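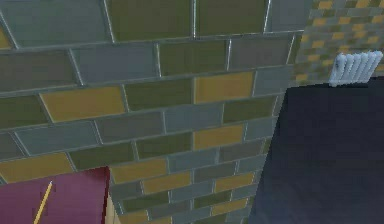
Tollska Bill Tracker
Legislative monitoring for environmental groups

Tollska is an online service for organisations that follow water, land and climate bills in their state legislature. It is made by Wedholm and it works in an ordinary web browser. There is nothing to install on your computer.

In a normal session a small group can have 300 bills to watch, and many of them change text more than one time before the vote. Tollska reads the public bill pages every 40 minutes and puts the changes in one list. You choose the subjects, for example water rights, forest roads, shoreline permits or carbon pricing, and the list shows only these.

What is included

Bill list with status, committee and next hearing
Side by side view of the old and the new text
Alerts by e-mail
Calendar of hearings, which you can add to your own calendar programme
Notes and position for each bill (support, oppose, neutral, watching)
Export to spreadsheet

Comparing two versions

Words that were taken out are shown with a line through them and new words are underlined. If a bill is replaced completely by a substitute, Tollska keeps both texts and also shows which sections were moved. Section numbers follow the numbers of the legislature. Scanned amendments on paper can be read too, but please check them against the original before you quote them in testimony.

Working together with other groups

Coalitions can share one list. Each group keeps its private notes, and only the position and the common notes are seen by the others. The person who opens the shared list decides who may edit it. A group can leave a shared list at any moment and takes its own notes with it.

Plans

Tollska: up to 300 bills and one state. E-mail alerts once a day or at each change.

Plustska: up to 2,000 bills and three states. It has everything in Tollska, and also the shared lists, the voting records and the archive of earlier sessions.

Vidmar archive: an addition to Plustska for researchers, with 4,000 closed bills on environment and natural resources. It can be searched by sponsor, committee and subject. It is not sold alone.

All plans are paid by the year. If your legislature has no session in the year you paid for, the plan is moved to the next one without cost.

Changes in the last version (March 2, 2022)

The hearing calendar now shows the room and the link for remote testimony, when the committee has published them. Alerts for budget bills can be limited to chosen agencies. The fault from January, where a bill that returned to the rules committee was shown as dead, is corrected.

Not included

Tollska does not give legal advice and does not send letters to legislators in your name. County and city ordinances are not covered.

To ask for a trial account, use the contact form and write which state and which subjects you follow.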